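How to Prepare a Simulator Demonstration for an Open Day

Last updated 04/08/2020, by Shewit Berhe

At Sestwood we open the robot workshop to visitors every November. Most of them want to see how a robot learns to find and carry things at home, and for this part we use a simulator called Darero. I have prepared this demonstration a few times now, and I write down the steps so that the next person can do it without me.

Before you begin

You need one computer for the simulator, a second screen that is turned to the visitors, and a game controller. Install Darero the week before and not in the morning of the open day. The first start is slow, as it must load all the rooms.

Step 1. Choose the rooms

Open the room list and take rooms that people understand at once. A bedroom is good. The visitors know already what belongs on a bed and what does not, so you don't have to explain the task very long. Put several objects of different shape on the bed, for example a laptop, a cushion and a box, and save the room under a new name. 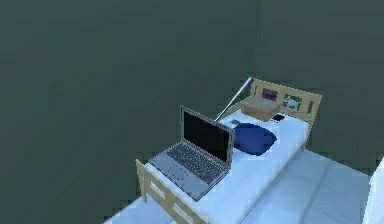

Step 2. Write the task as a sentence

Each task in Darero begins with a short sentence in normal words, such as "find the laptop" or "go to the box." Keep it under 6 words if you can. Kedir Alemneh wrote very long sentences in our first year, and the visitors were still reading them when the robot had already finished. Write the sentence in big letters on the visitor screen.

Step 3. Set the speed

The normal speed of the simulator is too fast for people who see it for the first time. Open Settings, then Playback, and put the speed at half. If a school class comes, you can go back to the normal speed after the first task, because children get used to it quickly.

Step 4. Practice what you will say

The whole talk should take around 200 seconds for one room. Practice it aloud with a colleague who does not work with robots. Tiruwork Asfaw from our office listened to mine and stopped me at every word she didn't know. "Pose" was one, "episode" was another. I now say "position" and "one try."

Step 5. Let the visitors drive

After your own run, give the controller to a visitor. Explain only the left stick at first, which moves the view. The buttons can come later. When somebody gets lost behind the furniture, press Reset and the room starts again from the beginning. Let each person have 2 tries, then pass the controller on.

Step 6. Change the room

Between groups, load a different room, so that people who stay for the second round see something new. Press Load, choose the room, and wait until the loading bar is gone before you touch the controller. Aslı Oral likes to finish with a room that has a large window.

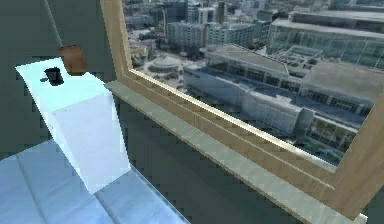 Can I run the demonstration without an internet connection?

After the rooms are loaded once, Darero works fully from the disk. You only need the connection for the installation and for new rooms.

If something goes wrong

The visitor screen stays dark: close the simulator, connect the screen again, and start Darero after that. It looks for screens only when it starts.

The controller does not answer: change the cable first. We keep a spare one in the top drawer of the Drullach cabinet, please put it back there.

For the room files, write to Kedir Kahsay. He also has the list of the tasks that we used before.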